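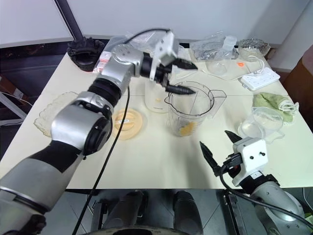
Quick ones again, summer kitchen edition. Mostly blender stuff, cold drinks, sticky counters, lids. Typed in between loads of laundry so no fancy order.

Posted Jul 18, 2026

Smoothies without the lumps

Liquid first. Always. Then soft fruit, then powders, then frozen on top. If the frozen goes in first it packs round the blades and you get that sad whirring noise and nothing moves.

Cut mango and peaches smaller than you think. Thumbnail size. Ripe peaches you can get away with bigger, supermarket mango no way.

Frozen banana: peel BEFORE freezing. Did a whole bunch in their skins once and spent the evening hacking at them with a paring knife. Slice, lay flat on a tray, freeze, then tip into a bag. If you bag them straight away they freeze into one brick.

Start on low. Count to ten. Then up. Stuck? Turn it off, unplug, push things down with a long spatula, go again. More liquid only after you've tried that, or it ends up juice.

No yogurt in the house – a spoon of oats does the job. Soak them in the milk while you chop.

Cleaning the jug

Do it right away. Right away! Warm water to the halfway line, one drop of dish soap, lid on, short pulses. Rinse. Done before the toast pops.

One drop. Not a squirt. I have had foam down the front of the cabinets and I don't recomend it.

Dried-on already? Warm water and a spoon of baking soda, leave it while you eat. For the cloudy film you get in hard water places (Judbridge water is terrible, we got a crust on the kettle in a month) use white vinegar and water, half and half, 4 hours, then rinse till the smell goes.

Turmeric stains on clear plastic – wipe with a bit of cooking oil, then soap, then leave it on a sunny windowsill. Takes a couple of days. Never goes completely but it's better.

Don't put the blade bit in the bottom of the sink under suds. You will forget it is there.

Dry it upside down with a chopstick under the rim so air gets in. Lid OFF for storage. A closed jug smells like an old gym bag by the weekend.
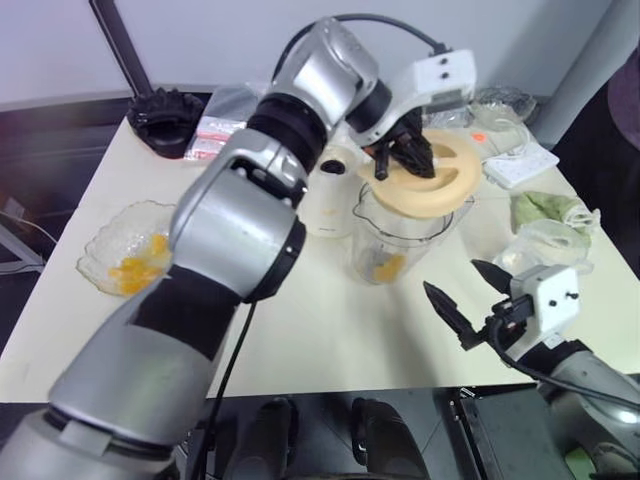 Lids and seals

Pop the rubber ring out once a week and look under it. Sorry in advance.

Use a butter knife handle to get it out, not the blade, you'll nick the rubber and then it leaks forever. Old toothbrush, hot soapy water, dry it properly, back in with the flat side the way it came. Take a phone picture first if you're like me and never remember which way.

Ring gone stiff or loose? Buy a new ring before you buy a new jug. I was ready to bin the whole thing over a leak. Replacement from the hardware place on Dastside was $4 and it's been fine since June.

Stuck screw lid on a jar: wide rubber band round the edge, twist. Or run it under the hot tap. Or both.

Tupperware drawer tip, old but good. Stand the lids up on their sides in a small dish rack. Anything with no partner goes. Be brutal.

Hot soup in the blender

Let it cool first. Then only half full. Check your booklet too, plenty of plastic jugs aren't meant for hot stuff at all. If yours is ok with it and the lid has a vent, leave that open and hold a folded towel over it, loosely. Steam has to go somewhere and you'd like that to not be the ceiling.

Easier: stick blender, in the pot, off the heat. One less thing to wash.

Counter stuff

White surfaces show everything. Berry juice, beets, red wine, tea rings. Blot, don't rub. Then a paste of baking soda and water, leave it ten minutes, wipe with a damp cloth. Test a corner first. NOT on marble or anything like it, and no vinegar there either.

Microfiber cloths: wash them on their own, no fabric softner. Softener clogs them up and then they just push the water about. I got a bag of them from Clullico ages ago, use the blue ones for counters and the yellow for the stove.

Sticky label goo comes off with oil and a paper towel. Peanut butter works too but then you have peanut butter on everything.

Crumbs along the back edge – dry pastry brush. A wet cloth just makes paste.

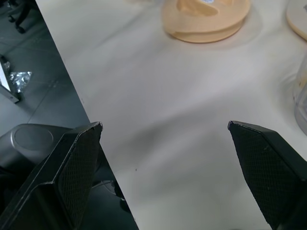 Also clear the whole counter once a week, everything off, even the things that "live" there. I found I had three pepper grinders. Two went in the donation box. Only put back what got used in the last week and see how long you last (I lasted till the waffle iron).

Trays help. Oil, salt, vinegar all on one tray, lift the tray, wipe, put it back. Takes seconds and I do it now where I never did before.

Fridge and freezer bits

Leftover smoothie goes in popsicle molds. Kids don't know it's breakfast.

Half a lemon: cut side down on a saucer. Lasts fine a few days.

Herbs in a glass of water with a bag loosely over the top. Except basil, which hates the fridge. Basil on the counter, in water, no bag.

Write the date on freezer bags BEFORE you fill them. The pen won't take once they're cold and damp. I like the fat black Butt markers, 50 cents each at the school supply sale, get them when you see them.

Ice cube tray uses: stock, tomato paste, leftover coffee, pesto, the last of the coconut milk. Pop them out once frozen and bag them up. I had 43 cubes of mystery brown in there last winter. Label your cubes.

Ice cream too hard – 15 seconds in the microwave, on low. Or hot knife.

Got to run, dryer's buzzing. Next time is pans, burnt ones mainly, and that thing with the dishwasher filter a few of you asked for.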